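Incidencia 145: parada de protección repetida en la celda virtual de cocina
Proyecto: Stemus
Abierta por: Siyabonga Chauke
Asignada a: Surachet Suwannarat
Prioridad: 2
Estado: resuelta, pendiente de revisión de la norma interna

Chauke, 10 March 2021
Al ejecutar la tarea del microondas en simulación, el supervisor corta el movimiento con el aviso «zona restringida, placa». Se repite en 4 de 33 ejecuciones. El registro de Iltano no indica colisión. He reiniciado la escena y recargado los límites, sin cambios.

Suwannarat
Reproducido. La regla de Baken prohíbe que la pinza pase sobre los quemadores a menos de la altura mínima, estén encendidos o no. Con la puerta del microondas abierta, la trayectoria baja para esquivarla y entra en la zona. El supervisor hace lo que debe. Por favor, no desactivéis la zona para completar la tanda.
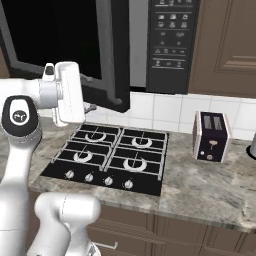
Captura de la simulación: pinza junto a la puerta abierta del microondas, por encima de la placa.

Chauke
Entendido. ¿Vale con reducir la velocidad en ese tramo?

Suwannarat
No. La velocidad reducida se aplica además de la altura mínima y no la sustituye. Cambios hechos:
- Punto de paso nuevo delante de la puerta, fuera de la zona.
- Volumen de la puerta abierta añadido al planificador.
- Retirada hacia atrás antes de cualquier giro de muñeca.

Chauke
Repetida la tanda completa con la configuración nueva. Ninguna parada. Adjunto el registro.

Suwannarat
Cierro la parte técnica. Queda pedir a Robichaud que el procedimiento recoja las puertas abiertas como obstáculo; la versión de noviembre solo habla de puertas cerradas.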